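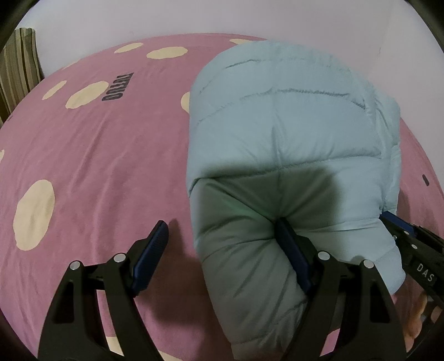 So did the late-counted ballots change the Holroyd plebiscite? They trimmed the margin and left the result where it was on election night.

4.2 Late ballots and who cast them

I'll admit I went into this section hoping for a bigger story. The Holroyd water fluoridation vote was close enough on the night that Eustaquio Tlapale (who coded the polling-place returns with me) and I both thought the declaration ballots might tip it. We had 1666 of them to work with, and 1562 were admitted to the count. The rest fell over on the usual things: an unsigned envelope, a signature that didn't match the roll, an address outside the boundary.

What I found more interesting was where they came from. Flosel, the newer end of town, has a lot of shift workers and not many people who can get to a booth on a Tuesday, and its share of the declaration ballots was well above its share of the roll. Caron and Serrano make a similar argument in their work on the Nisura council votes, and I think they're right that we shouldn't treat late ballots as a random slice of everybody else. They lean. In our case they leaned towards the Yes side, though more gently than the scrutineers from either campaign had been telling people in the week between.

We tried to get at the reasons with a short mail survey in February. It got 97 usable replies, so please don't hang too much on it! Nearly 82 per cent of those who answered said they had made up their minds before the official pamphlet landed in the letterbox, and several wrote long notes in the margins about the pamphlet's colour scheme, the size of the print and one particular councillor. I've kept the notes out of the coding but they were a joy to read. 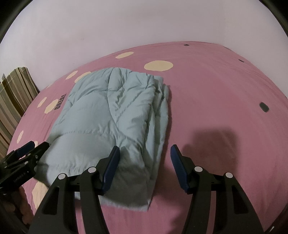
The other thing those replies did was knock over my pet theory about wording. I'd assumed the double-barrelled question (add fluoride, and pay for it through the water rate) would have put off late voters especially, as they'd had longer to stew on it. Azucena Cortés warned me at the draft stage that I was reading far too much into it, and the booth-level figures back her up — informal votes were no more common among late ballots than among ordinary ones.

Figure 3. Yes share by order of count, Holroyd plebiscite. Ordinary ballots first, then postal, then declaration. Flosel and Treltus booths shown separately.

Treltus is the odd one out in Figure 3, and I don't have a good explanation for it. Its ordinary ballots favoured No and its declaration ballots favoured No by more, the reverse of every other booth. Montserrat Becerra suggests the retirement village may be doing most of the work there, with residents voting by declaration while away with family. We couldn't test that with the returns as published, so I come back to it in Section 5 with the roll data.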